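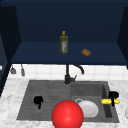
Olive oil bottle on the shelf of an open navy blue cabinet. Computer rendering.

General cargo ship KUSTER disabled, towed to Hustgate

General cargo ship KUSTER suffered main engine failure on August 3, 2023, while en route from Romov to Hustgate with a cargo of bagged fertiliser. The ship reported loss of propulsion at 0340 local time, 22 nautical miles south-west of the Hustgate pilot station. Wind at the time was westerly force 6, with a swell of two metres. The crew are safe, and no leak was reported.

The ship drifted north-east at just over one knot. The master ordered the port anchor made ready, but the depth along the drift track was too great for anchoring until the ship neared the coastal shelf. Hustgate traffic control broadcast a navigational warning and asked passing ships to keep 3 miles clear. Two ferries on the morning service altered course to pass to the south.

Tug HASIS left Hustgate at 0425 and reached the ship at 0710. A first attempt to connect failed when the messenger line parted. The towline was secured on the second attempt at 0755, and the tow began at a speed of 4 knots, later raised to 5. A harbour tug met the convoy off the breakwater and made fast aft. KUSTER was berthed at the repair quay at 1450.

KUSTER is a single-deck geared ship of 2380 gross tonnage and 3000 tons deadweight, with one medium-speed main engine driving a controllable pitch propeller. She has two holds and two deck cranes. The ship trades mostly between Romov and ports on the Hustgate coast, carrying fertiliser northbound and sawn timber on the return leg.

Cause of the failure

According to the initial report from the ship, the engine was stopped by the crew after a low lubricating oil pressure alarm, followed within two minutes by a high bearing temperature alarm on the forward main bearing. The standby oil pump started automatically but did not restore pressure. The crew changed over the duplex filter and found metal particles in the element taken out. The chief engineer advised against a restart, and the master requested a tow.

The main engine was last opened up in April, during a scheduled docking at Romov. Two main bearings were renewed then, and the attached oil pump was overhauled. The repair yard's records have been requested by the class surveyor, who boarded the ship on arrival. Oil samples from the sump, the filter housing and the storage tank have been sent ashore for testing. The forward bearing is to be opened first, and the crankshaft journal will be measured before any decision is made on further work.

If the journal is undamaged, the repair can be carried out alongside at Hustgate. Grinding of the journal in place would add to the time off hire. Removal of the crankshaft would mean towing the ship to a larger yard, as the Hustgate repair quay has no crane of sufficient capacity.

Cargo

The cargo was found dry and in good order when the hatches were opened. Discharge of 800 tons from the forward hold has been approved at the repair quay, using the ship's own cranes powered from the auxiliary generators. The remainder will stay on board until the surveyor has completed his checks of the engine room. Receivers have been told to expect delay, and a replacement ship is being sought for the timber cargo waiting at Hustgate.

Port operations

The outer channel was closed to inbound traffic for 50 minutes while the tow passed. Three ships were held at the anchorage and berthed on the following tide. The repair quay is occupied until further notice, and ships with bookings there should contact the harbour office for a lay-by berth. Shore power at the quay is available on one connection only.

The navigational warning was cancelled at 1515. Masters using the Romov to Hustgate route are reminded that the tug stationed at Hustgate also covers the northern approaches, and may need up to three hours to reach a ship in difficulty west of the pilot station. Early reporting of engine trouble is requested, including any reduction in speed for technical reasons.

KUSTER remains detained pending class clearance.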